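**Ticket 222: Flidby fingers keep dropping soft stuff (head camera maybe involved?)**

Status: open

Okay, so I've swapped the Wundska two-finger gripper for the Flidby one like we talked about, and I'm a bit torn! The Flidby is way nicer on anything with a rim or a handle. On cloth, though, it closes, says it's got something, lifts, and then the cloth slides out partway up. I ran 40 picks with each gripper, same arm, same Adasine controller, same speed. Wundska dropped 2. Flidby dropped nearly a third (I lost my tally sheet for the last few, sorry).

Stuff I've tried so far:

- Bumped the closing force up a notch. Helped with thick cloth, did nothing for thin.
- Swapped the smooth pads for the ribbed ones. Better, but now it grabs the bedsheet along with whatever's on top of it.
- Rolled the controller back to build 266. Same drops, and the wrist got jerky, so I put the new one back.
- Re-ran the hand-eye calibration. Twice, because I bumped the table the first time.

My current hunch is depth. The log has the fingers stopping a little high on the cloth picks, and if the camera's reading the top of the puffy bits as the whole bundle, we'd only be pinching the outer fold. The glossy tile might be messing with it too when the basket's in view. The head camera gives the planner this sort of view in the bedroom setup, with the yellow and black bundle on the grey sheet and the white basket on the floor by the bed:

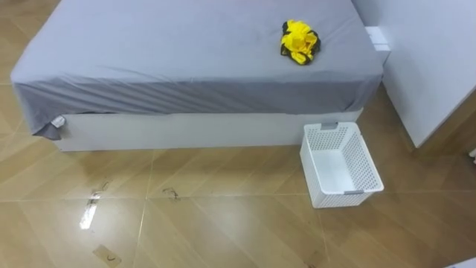 Stefaniia Hnatiuk: I'd leave the force alone for now and drop the grasp height a centimetre at a time. The Ocampo arm did the same thing to me in March and it was the tool offset, still set for the old fingers. Did you change it when you swapped?

Ugh, I did not. The offset in the config is still the Wundska one, and the Flidby fingers are shorter. Changing it this afternoon and redoing the cloth picks with the smooth pads first, then ribbed. I'll leave the ticket open till I've got both sets of numbers in.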